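How far ahead do you send press invites for a seasonal beer launch?

Posted in Marketing and Events, 9/12/19

Esperanza Yazzie
I do the marketing for a small brewery called Zarnoveck. We have a winter lager coming out and the owner wants a proper launch evening for it, with local press, the bars that carry us, and a few of our regular customers. We have only ever done taproom parties before, where we put up a poster and whoever came, came.

The room we booked holds 200 standing. Our mailing list is 1,258 people, so I can't just email everyone. My questions are mainly about timing. When do the press invites go out, and when do the trade ones go out? Do I send the press a bottle ahead of time or make them wait for the night? Also, the distributor (Grilora) wants its logo on the backdrop next to ours, same size. Is that normal? They are paying for the drinks but nothing else.

The label art is finished. The beer itself won't be packaged until shortly before the event, so sending samples early would be tight.

hopsandledger
I've run launches for two breweries and one cider maker. My order is this.

Save-the-date to press and trade six weeks out. One short email, no attachment, with the date, the place and what is being launched. Don't send the full press release yet or they will write it up early and have no reason to come.

Proper invite three weeks out. This is the one with the start time, parking, whether they can bring a guest, and a name to reply to. Give a reply date. Whoever hasn't answered by then gets one phone call. Calling works much better than a third email, especially with people who run bars.

Customers last, ten days before at the earliest. With your numbers I would not mail the whole list. Pick people who have bought at the taproom recently, send to them only, and close the form when it fills up. Free events always have no-shows, so you can accept a few more than the room holds on paper, but check with the venue first. Some go by a strict door count and will turn your guests away.

On bottles – if it isn't packaged, don't send anything. A hand-filled sample that has gone flat does you more harm than no sample. Hand them a bottle on the way out with a one-page sheet: name, style, strength, price, where it will be sold, and a contact. Put the picture files on a download link. Nobody keeps USB sticks.

Read your state's rules on a distributor paying for drinks at a retail location. In some states that is a problem no matter how small the event is. Your licensing agency will usually answer by email if you lay out who pays for what.

tallboy_ron
just do it on a tuesday. we did ours on a friday and every bar owner we invited was working. food matters more than the speeches

mk_print_and_sign
Only answering the backdrop part because that is my trade.

Same size logos means a joint event. If Grilora is only covering drinks, the usual thing is your logo large and repeated, theirs smaller along the bottom or on every third spot. Get it settled in writing before the artwork goes to the printer. I have reprinted a full wall for a customer because the sponsor saw it on the day and refused to stand in front of it.

Ask for matte fabric. Glossy vinyl throws the flash back and your name disappears in the photos. Leave the bottom two feet plain, as people stand in front of it anyway. Eight feet wide is enough for four people. If your label is dark, ask for a printed test strip first, because dark greens and reds often come out close to brown on fabric.

Order it at least three weeks ahead. The stand is worth renting if you don't have another event planned. 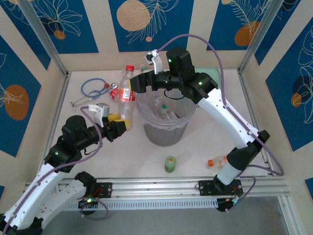
Also bring a lint roller and a hand steamer, as the fabric comes folded and the creases show up badly under a spotlight. Steam it after it is on the stand and start from the top.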